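Stalgate cell back in service after gripper and fixture overhaul

13th September

The profile handling cell at Skomus's Stalgate workshop is running again after a planned service stop. The work covered the gripper fingers, the arm-side webcam bracket and the fixture that receives the aluminium extrusion. Van Beek, which holds the maintenance contract, carried out the mechanical work. Skomus staff did the calibration.

The cell handles short lengths of slotted profile on a cloth-covered bench. The arm picks up a length, lines it up with a tapered black funnel and offers it to the fixture. The service interval is set at 1,000 cycles, and the last full service was in June.
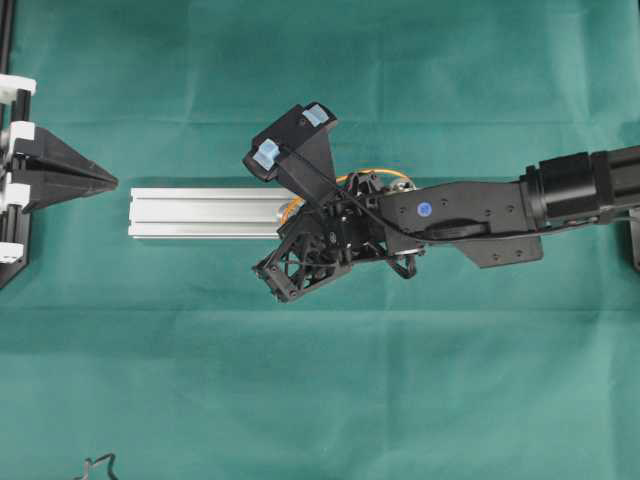
Wear on the fingertip pads had been the main complaint. As the pads lose grip, the profile can turn slightly in the fingers while it is being lifted, and the error only shows up when the end meets the funnel. The log for the period before the stop lists 132 faulted insertions, of which 91 were put down to rotation in the grip. The rest were divided between late camera triggers and profiles laid too far from the pick position.

Van Beek changed the pads, checked the finger joints for play and retightened the bracket screws. The printed brackets on the fixture were left in place, as none showed cracking at the clamp points. The cable run to the webcam was also checked over the full travel of the wrist. Cable slack is a known weak point on this type of arm – too little and the plug is pulled at full reach, too much and the loop catches on the fingers.

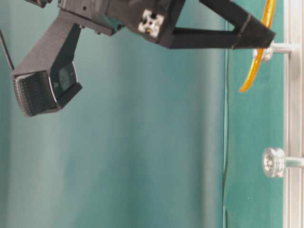
The webcam on its tapered bracket, with the slotted end of an extrusion in the black block of the arm assembly.

Calibration was repeated with the bracket at its original angle. Skomus uses Prolent, its own in-house setup routine, which closes the fingers over a known line on the bench and compares the result with the stored position. The routine is run once with the fingers open and once with them nearly closed, and the two offsets are stored separately. A final run of 200 cycles was completed before the cell was handed back to production.
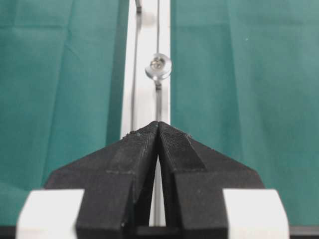

How often should the finger pads be checked between full services?

Skomus now asks operators to look at them at the start of each shift, wipe off any dust with a dry cloth and log any pad that has lifted at a corner. A lifted pad is changed straight away, together with its partner on the opposite finger, and the Prolent routine is run again before the next pick.

The same work is planned for the second cell at Stalgate, which uses the same fingers but a shorter fixture rail. Spare pads and one complete set of fixture brackets are already held on site.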